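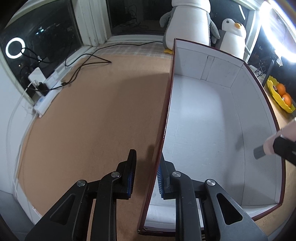
# Windowsill clear-out: small items and the box

Notes for sorting the bits and pieces that collect by the windows. Kept by Margit Bakke. Last changed 07/07/2022.

## What goes where

- The large cardboard box with the dark red edge takes small things that are being kept.
- The box is pale inside, so dark items are easy to find again. One corner of the rim is worn; lift it from underneath.
- Anything that can leak goes in a bag first.

## The cloth

Spread the tan fleecy cloth before tipping anything out. Small items don't roll far on it and glossy lids don't get scratched. Shake it outdoors afterwards.

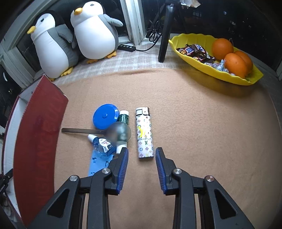 Lighters are listed on their own line, with any wording copied as it reads on the body (`LOUIS VUITTON`, for instance). Tubes and lids go under "small, mixed" until someone has matched them up. Don't put lighters in the box with paper.

## Files

- `items.csv`: 44 rows, one per item
- `places.csv`: 3 rows
- `notes.txt`: queries from Maximiliano Peñalver, 2 still open

## To do

- Add a column for items given away
- Agree one spelling for "lid" and "cap" entries
- Move the March list into `items.csv`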